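Build the Counter Before You Build the Arm

Posted Tuesday, April 10, 2018

I think most home robot builders buy parts too early. I include myself. I have a drawer full of servos that were right for an arm I stopped wanting two weeks after they came in the mail.

Our group meets at the Titlow workshop, which has a drill press, two long benches and a heater that works when it wants to. Since December we have been building a small arm with a two-finger gripper, meant to help in a kitchen. Araceli Esteban did most of the wrist design. I did most of the arguing. The project is called Galtetness, after a typing mistake that got saved as a folder name.

The argument was over simulation. Half the group wanted to cut metal the first night. The other half wanted to model the kitchen first and let a pretend arm run into pretend things until we knew what size the real one should be. I was in the first half, and I was wrong.

My case against simulation was simple. Friction in software is a guess. Cables don't snag unless somebody models the cables. A gear with a little slop in it behaves perfectly on a screen and badly on a bench. All of that is still true, and I would say it again to anyone who thinks a good run on a laptop means the hardware will work.

What I had missed is how many of our mistakes had nothing to do with friction. They were mistakes of size and reach. My first sketch had a forearm that was 12 inches long and a palm as wide as my hand. It looked fine on paper, where there was no counter under it and no lid in its way. A bad reach in a model costs you an evening. In aluminum it costs you the aluminum, and the bearing you pressed in crooked, and most of a weekend.

So we modeled a counter. We gave it a marble top, a deep recessed opening and a panel standing up along one side of the opening like a hinged lid. Then we put the gripper in and looked at things from close to the fingers. 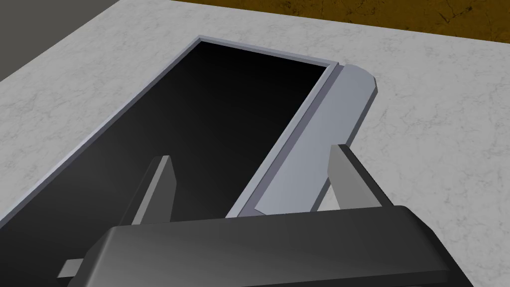 A bulky palm is easy to ignore in a side view of the whole arm. From near the wrist it is hard to think about anything else. Araceli wanted a slimmer body and longer fingers, and I now agree with her. We would rather lose a little grip strength than have a hand that blocks its own work.

I don't want to oversell this. We have run up to 3,000 trials in a week on an old desktop, and I would trade a lot of them for one good afternoon with a real hinge. A simulated lid is as stiff as the number you typed in. At some point you have to go buy a hinge.

My advice to a new builder is to spend the first 30 days on the room the robot will work in. Measure your own counter. Put in the lids, the edges and the drop to the floor. Leave the colors for later. Get the hand to the right size, then order the motors.

We start cutting the new palm next week. The drill press needs a belt first.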